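Dralthorpe door fault

The Dralthorpe door fault was an error in Stasiv, a program for teaching robots kitchen tasks from movements made by people with hand-held grippers. It was found in December by Kenza Hamdy during the microwave task, in which a plate of food is put inside and the door is closed.

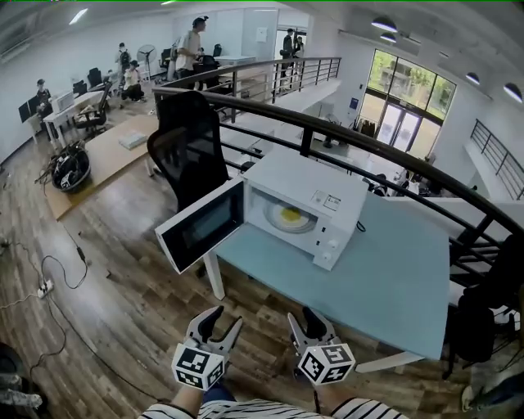
Cause

Stasiv judged the door only by the distance between the gripper fingers. If the fingers opened near the door, the step was saved as "closed", also when the door stayed open. Of 1343 recordings checked, 20 had the wrong mark. A robot trained on them could go on to turn the knob too early.

The correction, made by Rostyslav Ivanyshyn, compares the door position in the pictures of both grippers before the step is saved.

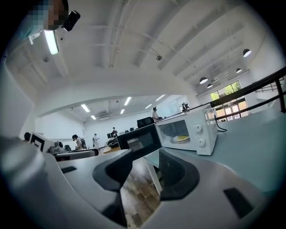

Halyna Yatsenko objected that this check is still too weak, as a door can look shut when the latch has not caught. She asked for a separate latch test, which Stasiv does not yet have.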